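Jul 9, 2020

I woke before the alarm with the window open and the blackbird already going, and lay there for a good while making lists in my head, which is how I came to be downstairs in my dressing gown before six, eating toast over the sink and feeling very virtuous about the day ahead. The virtue lasted until the second cup of tea. After that I sat on the back step with the crossword and got nowhere with it, and the cat from next door came and leaned on my ankles.

The post brought a card from the Clerklow people to say the cottage is ours again in September if we still want it, and would we let them know. Of course we want it! I have been thinking about that little kitchen with the sloping floor since spring. I wrote back straight away and walked up to the box with it before I could put it down somewhere and lose it, and came home the long way past the allotments, where everybody's beans are much further on than mine.

So then it was the bathroom things. I have put this off for weeks. Every cupboard in the house seems to have a bit of shaving stuff in it, bought on offer and then forgotten, and bought again when the first lot couldn't be found. I must have spent a small fortune at Custetti over the years on razors alone (I found an old till receipt tucked in the drawer, number 1873, the ink nearly gone, and had the sense not to look too hard at the total). My idea was to have a basket for each kind of thing and be done with it, and I do like the colours together, the black and the red and then the blue and that very bright green at the end. They cheered me up just standing in their row on the pale wood, before there was a single thing in them.

The razors looked like nothing much when they were in the drawers and like a great deal once they were out on the table, green packs and grey ones lying every which way, and the purple one, which I had completely forgotten and was rather pleased to meet again.

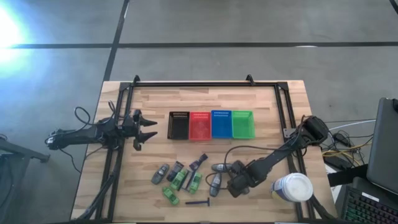 ## Evening

It took me most of the afternoon, with a long stop for a cheese sandwich and the wireless. I dithered terribly over which colour ought to have what. The green packs wanted to go in the green basket, you would think, but that one has solid sides and the others have the slots, and I had a notion that anything which might go back damp would be better with some air to it. In the end the green took the sealed packets and the blue took whatever is in use, and the red is for plasters and so on, once I have been through the tin on the landing. The black one I have left for now. Something will turn up to live in it.

Rang Teoh about the shelf and was told the narrow one is 141 pounds fitted, and my goodness, for a shelf! I said I would think about it and I shan't. There is that plank in the shed from when we did the pantry in 2000, and I have still got the brackets in a jam jar.

Supper was new potatoes and the last of the ham, with a spoonful of the Lalum mustard, and there is so little left that I had to hold the jar upside down and wait. Must get more. Also string, and stamps, and something for the slugs.

It is still light now and quite warm, and the sky over the roofs has gone the colour of the inside of a shell. I have the landing tin beside me on the bed and have got as far as taking the lid off. There are 5 rolls of bandage in it and no scissors. I shall do the rest tomorrow after I've watered the beans.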